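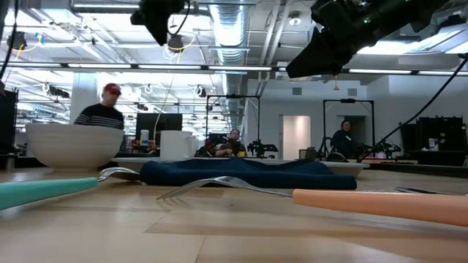 Viola Leone asks whether a player can save in the middle of a conversation. In Brekument 2 the answer is yes, provided the topic stack is written to the save file as set out in this section.

Home | Manual | Library | Downloads | Forum

Filed under: Authoring Guide > Saving and Restoring

Setting up conversation saves

1. Open the story file and find the Dialogue block.
2. Set KEEP TOPICS to on. The default is off.
3. Set the topic limit. The allowed range is 40 to 800 entries; small games run well at 70.
4. Give every speaking character a unique short name. Two characters called "guard" will share one stack.
5. Recompile, start a conversation, and type SAVE before choosing a reply.
6. Type RESTORE. The same list of replies should appear.

Note: Timed replies restart from zero after a restore – the clock is not saved.

Caution: Changing the topic limit makes older save files unreadable. Keep a copy of the previous build for your testers.

Print this page | E-mail this page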